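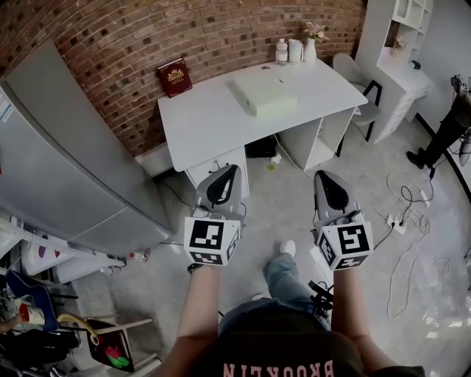
A white desk will go almost anywhere, and for most of its life ours went in a spare bedroom with carpet and plaster walls. Then we moved into a former workshop in Tonovbridge, all concrete and brick, and it began to look like a different piece of furniture.

Red brick is a busy background. Dark timber tends to sink into it, while white stands clear and makes a small desk look deliberate. The drawback is that every scuff shows. A damp cloth once a week handles most of it.

Storage matters more than the colour. A drawer unit on one side takes pens, chargers and bills. An open shelf on the other suits things you reach for daily, provided you don't let it fill up. Stimby, the second-hand dealer on Athanasiadis Lane, had 4 desks of this type when I called in, the cheapest at $300.

On top, keep the middle free for work and push the rest to the back. A vase of pale pink flowers and a white jug can share a rear corner. One book, stood upright against the brick, is enough at the other.

Concrete is hard on chair castors and cold on the feet by June. A flat-weave rug from Trister cost $42 and fixed both problems. Felt pads under the desk legs are worth doing at the same time, and ours have needed replacing every 6 months.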